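Plidero Stores Assistant, two-arm model
Home > Workplace > Supply and Storage > Plidero

Sold and supported by Gastlow
Lead time: deliveries for October are open as of 22 September 2022

Overview

The Plidero is a two-armed robot that looks after office supply cabinets. It opens the doors, takes out what was asked for, puts back what was returned and closes up again. It does this at the pace of someone who is paid by the hour and has read the contract.

We sell it to offices, clinics, schools and small workshops where a shared cupboard has slowly become everyone's problem. If you have ever bought a second label printer because the first one was behind the envelopes, you are the customer we had in mind.

What it does in a working day

Requests come in through the Folard app or the tablet on the wall. Someone asks for a tray of blank badges, the Plidero goes to the right cabinet, and the tray ends up on the handover table with the person's name on the screen next to it. Returns go the other way. You leave the thing on the table, tap the screen and walk off.

Overnight it does a tidy round. It opens each cabinet on its list, compares the shelves with the last record, and writes up anything that has moved. The report is waiting in the morning. Most sites read it closely for two weeks and after that only when the good scissors go missing.

It handles hinged doors, single or double, and open shelving. It will manage drawers if they have a proper handle. It won't do roller shutters, and it won't do the kind of door you have to lift a little and kick. If you own one of those, you know which one it is, and we suggest a screwdriver before delivery day.

What changes for the people there

We get asked this more than anything else, usually after the meeting and in the corridor, so it has its own section.

The job that goes away is fetching. In most offices fetching was never anyone's job on paper. It belonged to whoever sat closest to the cupboard, and it took bites out of their day that didn't show up anywhere. The person by the cupboard gets those bites back. What they do with them is between them and their manager, and we would ask managers to resist filling the space by Friday lunch.

The job that arrives is looking after the list. Somebody has to decide what lives on which shelf, name the trays in a way other people can guess, and tell the robot when the plan has changed. It is light work, but it is work, and it goes badly when it is given to everyone at once. Pick one person and a deputy. Put it in their job description. Pay them for it if it grows.

There is also a change in manners. People who would never have asked a colleague to get up for one marker will ask a machine for one marker, then for another in green. You can set a limit in the app. Most sites do after the first month.

And some staff simply won't like it. They liked going to the cupboard. It was a walk, and there was often someone else there. We have no accessory for this. One of our early sites, a drawing office at Matar, left a single cabinet off the robot's list so that people could still rummage, and it is the messiest cabinet in the building and the most visited. We now mention it during planning as a sensible option.

Setting it up

Our installer spends the first day teaching the cabinets. Each door is opened and closed several times by hand guidance, the shelves are recorded, and the trays get their places. Please have the cabinets stocked as you really use them. Sites that clean up specially for our visit end up with a robot that knows a cupboard that stopped existing on Monday.

Flat trays are easier than deep boxes. A label on the front edge helps the robot and helps your staff even more. Leave clear floor in front for both doors to swing fully open, and keep bags, chairs and the visitor coat rack out of that space.

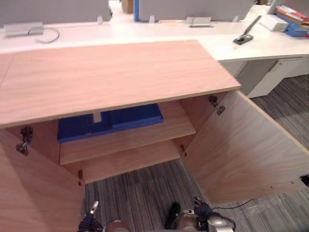

Shelf height matters less than people expect. What slows things down is overfilling, where every tray has to come out to reach the one at the back. The planning sheet that comes with your order has a page for this. It is the page most often returned blank.

Plan for a slow first week. The Plidero stops and asks when it isn't sure, and in the first week it isn't sure of much. The questions go to the list keeper's phone and can be answered with a tap. They thin out as the record fills in.

Working next to it

The arms halt if touched. Staff may open any cabinet themselves at any time, and we encourage it, though the robot will log that something changed and check the shelf later. It does not log who. We are asked for that feature now and then, and the answer is still no.

The stop button is on the body, red, at hand height. Show it to everyone, including cleaners and temps.

Ordering details

Trays recorded per site, maximum: 100
Trays included: 40
Cabinets on the standard license: 6
Lease, per month: $1,720, service included
Power: standard wall outlet
Languages on tablet: English, Spanish, French

Not included: cabinets, handover table, anyone's enthusiasm.

Extra trays come in the same flat pattern and can be ordered from the Supply and Storage page. The Folard app is covered by the lease for all staff at the site. Additional cabinets are charged per door, and yes, a double-door cabinet counts as two. We argued about that internally and the people who do the invoices won.

Returns and trial period

The first month is a trial. If you send the unit back we collect it, and your shelf record is exported as a plain spreadsheet for you to keep. A few sites have kept the spreadsheet, returned the robot and been perfectly happy — the list was what they had been missing. We were less happy, but we did collect on time.

To book a site visit, use the request form and tell us how many cabinets you have and which way the doors open.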